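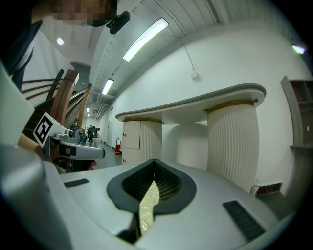

Planejamento de compra de garras portáteis

Agosto. Redação da Enciclopédia Prollier

O planejamento de compra de garras portáteis é a etapa em que um laboratório ou empresa define quantas unidades adquirir, com que acessórios e em que prazo. A garra portátil é segurada pela mão do operador e registra a manipulação de objetos para o treinamento de robôs.

Composição do orçamento

O orçamento costuma separar o corpo da garra, os consumíveis e os itens de apoio. Entre os consumíveis estão as almofadas de borracha dos dedos, que se desgastam com o atrito. Os cubos marcadores são cotados à parte, assim como baterias e cabos. Na tabela da Umesent, o conjunto de duas garras custa 2575 euros, sem frete, e inclui 4 almofadas de reserva. A Kouris vende as mesmas peças avulsas, com prazo de entrega de 30 dias.

Mobiliário e objetos de teste

Móveis entram no plano como despesa própria. Peças estofadas e entalhadas exigem abertura maior dos dedos do que utensílios de mesa, e convém medir pés e cantos antes de escolher o modelo. 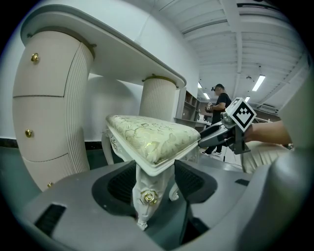

Foto: Acervo Bosisstead/Divulgação

Um banco estofado com pés entalhados, por exemplo, pode ser abordado por duas garras, uma junto ao pé e outra na borda do assento. Tarefas desse tipo pedem um segundo conjunto de marcadores.

Quantidade e reposição

No projeto Bosisstead, a compra foi dividida em quatro lotes, com revisão dos preços a cada pedido. A reposição de almofadas é lançada como custo corrente, e o corpo da garra, como bem durável.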